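Posting our house rules for manipulation work on kitchen counters. We rewrote them after the June review and they took effect September 29, 2022. Numbered so people can argue with a specific one.

1/ Scope. These cover tabletop and countertop tasks with a two-finger gripper, human in the room, normal household objects. They don't cover mobile bases, knives or anything on a lit stove. Those have their own sheet.

2/ Fixed items and free items. Before a session, every object on the counter gets listed as one or the other. Fixed items may be touched but should end where they started. Free items can be moved. If it isn't on the list it comes off the counter.

3/ Anything that holds liquid is listed with its cap state. "Bottle" is not an entry. "Bottle, cap on" is. We went back through 876 old session sheets and the cap state was missing on 121 of them, so those can't be used for any claim about spills.

4/ Tall, light objects in open holders (whisks, spatulas, ladles) are the ones that get swept out by the wrist. The planner has to use the height of the tallest utensil and not the height of the holder. The Altbridge template still uses the holder. Change that field by hand until they fix it.

5/ Holder with one compartment loaded, red-capped bottle beside it in one and in front of it in the other:

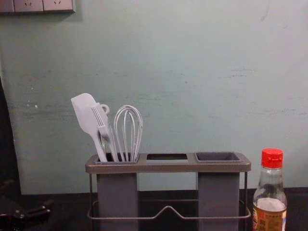
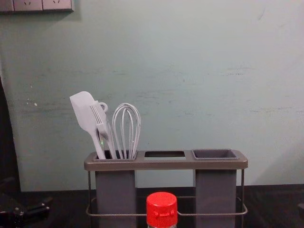 6/ Bottle position relative to the holder changes the approach more than anything else on the sheet. We log it as one of four words: left, right, front, behind. We tried centimetres for a while. People measured from different edges and the numbers were useless. Four words, same reference object every time.

7/ Wire frames. Depth sensing on thin wire is poor and we assume it will fail. Any holder with a wire stand is given a box in the collision model that covers the full footprint, including the gaps. Yes, this blocks some grasps that would be fine. Accepted.

8/ Same for clear glass and clear plastic. The cap may be the only part that returns a decent reading. Don't let the system infer the body width from the cap. Enter the widest diameter from calipers before the run.

9/ Wall clearance. Minimum 70 mm between any part of the gripper and the wall or anything mounted on it, outlets included. Operators asked for less. The answer is still no. Paint scuffs are cheap, but a fingertip at an outlet isn't something we want to write a report on.

10/ Empty compartments are listed too. An empty slot is a valid target for a place action, and if the sheet doesn't say it was empty at the start you can't score the result.

11/ Labels. Utensils are named by function and head shape. Colour goes in a second field. Two reviewers will call the same plastic grey and white under different light, and we had a long and boring dispute with Stadlow over exactly this. Head shape doesn't change with the lighting.

12/ Stop rule. The operator calls a stop on any unplanned contact with a fixed item, even if nothing tips. The run is kept and marked. Deleting it is a breach of the rules and the tool now won't let you.

13/ Scoring. A pick counts when the object is clear of its holder and held for three seconds. A place counts when the gripper has opened and withdrawn. Partial credit was dropped in the June review. It made the Fater and Salameh results look comparable when they weren't.

14/ Sheets get a second reader before the data is released. Current backlog is 2,128 runs. We're not relaxing the second read to clear it.

15/ Open questions, comments welcome: whether hanging loops on handles should be modelled separately (I lean yes, fingertips catch on them), and whether the box in rule 7 should shrink when the holder is bolted down.

16/ One correction to 9 already. The clearance is measured with the gripper fully open. The printed copy on the lab door says closed. Cross it out if you walk past.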